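Notes from My Kitchen Garden
20 March 2023

Hello again, and a big welcome to everyone who signed up after the seed swap in Premstead! There are 1,751 of you reading now, which makes me want to go and tidy the shed.

So, the vegetable plan. Every winter I draw one up on the back of an old calendar page, and every July I stand in the middle of the beds wondering what on earth I was thinking. Last year it was squash. I put in way too many plants (they look so small in their little pots, don't they?) and by midsummer we were eating squash at breakfast. My neighbor stopped answering the door. I'm pretty sure I could see her feet under the curtain.

This year I'm growing for the pot. I went back through what we cook on a regular weeknight and wrote the seed list from that, and it came out a lot shorter than usual. Peppers, yes, hot and sweet. Eggplant, yes, even though mine sulk until the nights warm up. Squash, two plants. Two! I'm putting it in writing so you can hold me to it.

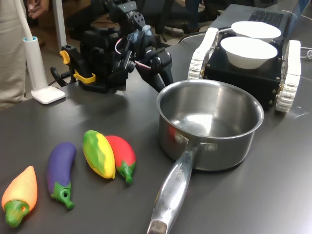

What's happening on the windowsill

The peppers went in first, in a tray of 30 cells, and 27 of them are up, which is my best ever. I used the heat mat I bought from the garden store in Tikcombe and kept the lid on until I saw green. Once they're up, take the lid off right away. I lost a whole tray a few years back by leaving it on one weekend too long - everything flopped over at the soil line and that was that.

The eggplants are slower and I've had to be patient with them, which is not my strong suit. I sowed a long purple one that Anayeli Cortés passed along to me in an envelope with no name on it, just "good ones!" in green pen. If any of you got the same envelope and know what they are, please write in. She doesn't remember either.

I'm watering from the bottom this year. Set the tray in a shallow pan of water, wait until the top of the soil turns dark, lift it out, let it drip. It takes longer than the watering can but the fungus gnats hate it, and I hate the fungus gnats, so everybody's where they should be.

The soil question

Several of you asked what mix I use. Nothing fancy. I buy plain seed starting mix and sift it through a kitchen strainer that is no longer allowed back in the kitchen. When the plants have their second set of real leaves they move up into bigger pots with some compost stirred in. I did try the bagged stuff from Dovavent last spring and it was fine, a bit twiggy, but it cost me $39 for the amount I needed and I just can't do that again when there's a perfectly good heap behind the garage.
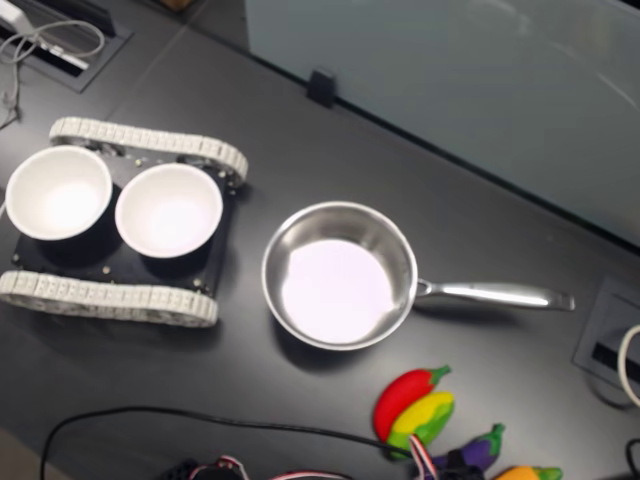
Beans are next on my list, and I've got a question for you about soaking them before planting. I always have, overnight, because my grandmother did. But I skipped it on one row last summer (forgot, really) and that row came up two days after the soaked one and caught up completely by the time they hit the poles. So this year I'm doing a proper side by side. A pair of plain white bowls like those is all you need, one for the soaked beans and one for the dry, and then the same number from each into the same bed on the same afternoon. If you'd like to try it along with me, wait until your soil has really warmed up, and write down which end of the row is which. I did not do this with the lettuce and I still don't know which one was bitter.

Next time I'll go over pole beans versus bush beans, and I'll have an update on the rhubarb I moved from my sister's old place in Kamata. It has one leaf. I visit it every morning with my coffee.

Hit reply and tell me what you've sown so far!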